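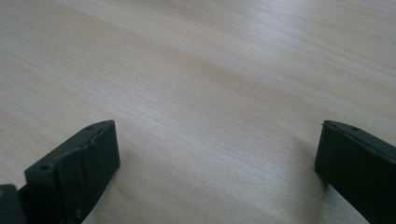 Light-colored wooden tabletop with fine, closely spaced grain

Tabletop

A tabletop is the flat upper part of a table, on which things are placed, eaten from or worked on. It is usually made separately from the legs or frame and attached to them with screws, clips or brackets. Tabletops are made from wood, stone, glass, metal and plastic. Wood is the most common material in homes.

Wooden tops

A wooden tabletop may be solid or may have a thin layer of real wood glued over a cheaper core. Solid tops are generally built from several boards joined edge to edge. They swell across the grain in humid weather and shrink in dry weather, so the fasteners underneath need some room to move. Slotted holes or metal clips are often used.

Grain

Grain is the pattern left by the growth of the tree and by the direction in which the log was cut. Quarter-sawn boards tend to show narrow, straight lines. Plain-sawn boards show wider bands and arches. On pale tops the difference between the lighter and darker stripes can be faint, and it is easier to see close up.

Finish

Oil, wax, varnish and lacquer are the usual finishes. Makers describe the result as matte, satin or gloss, depending on how much light it reflects. A satin surface still picks up a soft band of light from a window or lamp. Gunvor Solheim's handbook "The Plain Table" advises checking a top from a low angle before the last coat, when scratches left by sanding are easiest to find.

Care

Dust is wiped off along the grain with a soft cloth. Spills should be dried promptly. White rings left by hot cups are often limited to the finish, while dark stains usually reach the wood and may need sanding. Oiled tops are re-oiled when they begin to look dry.

Collections

The furniture museum in Dislow keeps 241 tabletops without their bases, most of them from the Vuorinen workshop. The catalog was compiled by Estrella Salinas.

See also: Butcher block, Desk, Veneer, Workbench

Last edited 23 Aug 2020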